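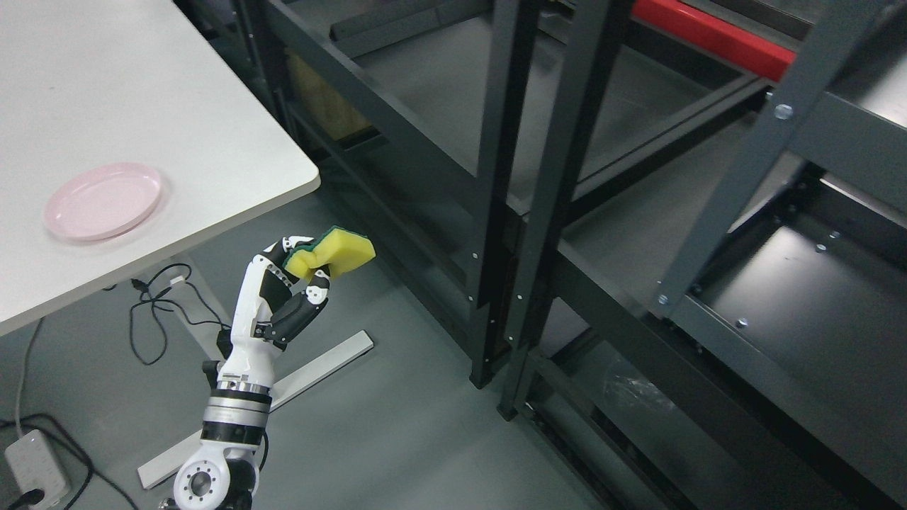 Photos: Cloturus data team. Free to reuse together with this card.

Vaven Plate-Wipe, data card
Version 2

Vaven Plate-Wipe is the sample set which comes with the Vaven evaluation kit from Cloturus. The kit is one arm, one five-finger hand, the head camera mount and the recording software. This card is for people who have the kit on loan and want to know what is in the folder before they train on it.

The task is short. The hand takes a kitchen sponge, brings it to a plate on the table, wipes, and lifts away. All episodes were recorded by teleoperation at our Skullmont site.

Contents
Episodes: 3025
Episodes recommended for training: 3000
Held out for testing: the remaining ones, listed in heldout.txt
Operators: 8
Signals: head camera video, joint positions, finger commands, wrist force

Episodes are stored one per folder. The folder name is only a running number and has no meaning for the order of difficulty. If you sort by name you get the order of recording.
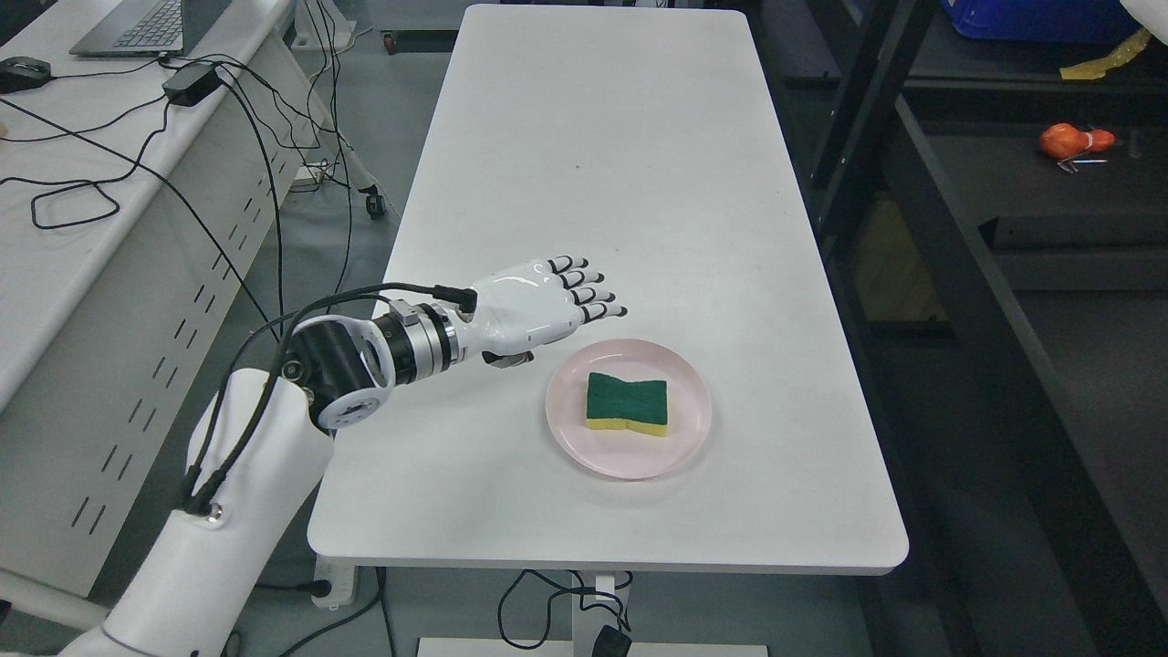
Source: Vaven Plate-Wipe, head camera stills. Credit: Cloturus, Skullmont.

Labels
Each episode has four phase labels: reach, grasp, wipe, release. The labels were made by hand from the video. The border between reach and grasp is the least certain, and two annotators often chose different moments. We kept both opinions in the file, under label_a and label_b. Please decide for yourself which one you use, but do not mix them inside one training run.

An episode is marked "success" when the sponge touched the plate and the operator finished the wipe without dropping it. It does not say that the plate became clean. We did not measure this. 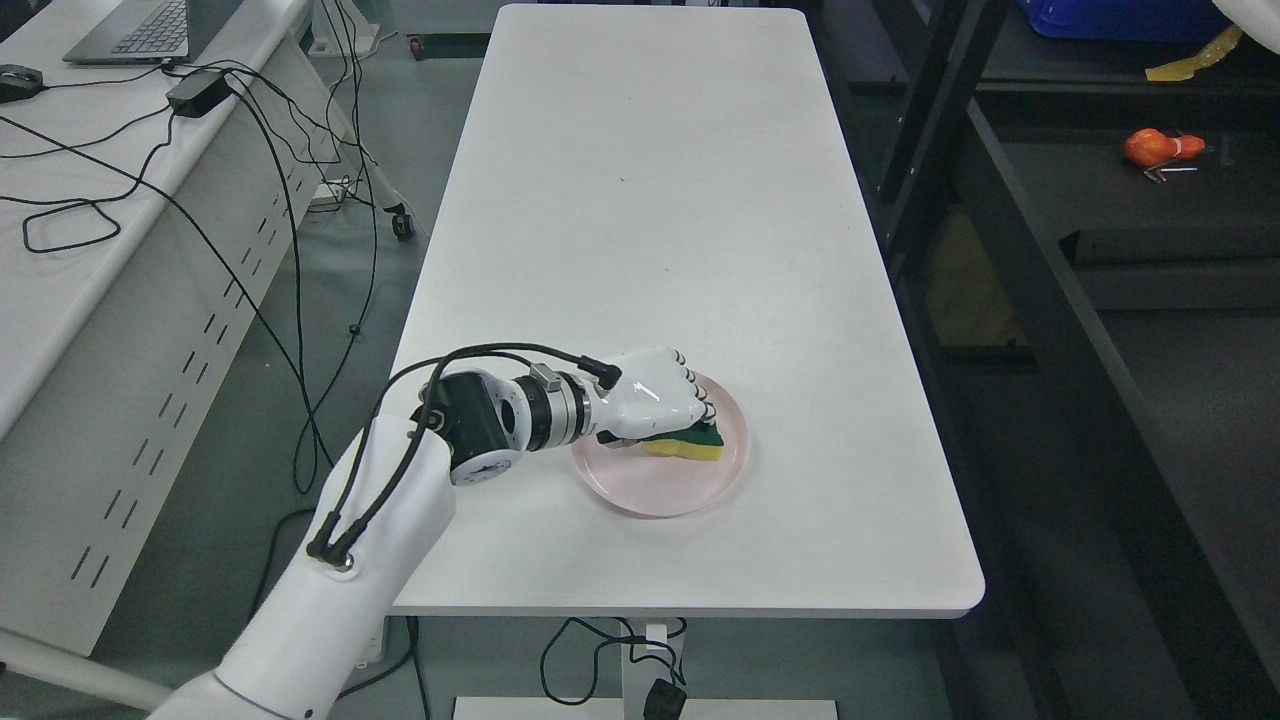 Can I use the set with a different hand?
The video and the wrist force can be used with any hand. The finger commands are written for the Vaven hand and must be converted first; a script for the Cloutier gripper is in the tools folder, and for other hands you have to write your own.

Known problems
Wrist force drifts during long sessions. We reset the sensor between sessions, not between episodes, so the late episodes of a session can show a small offset.

Most episodes use the same type of sponge. A model trained only on this set will probably have trouble with a cloth or a brush.
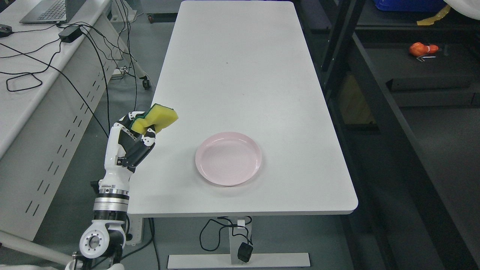 The background also changes very little, and we advise you to record some episodes in your own room before you judge the kit. In our tests the first thing that failed in a new place was the reach, and the grasp came second.

Changes in version 2
Time stamps of the force signal corrected. Duplicate episodes removed. Version 1 should not be used anymore.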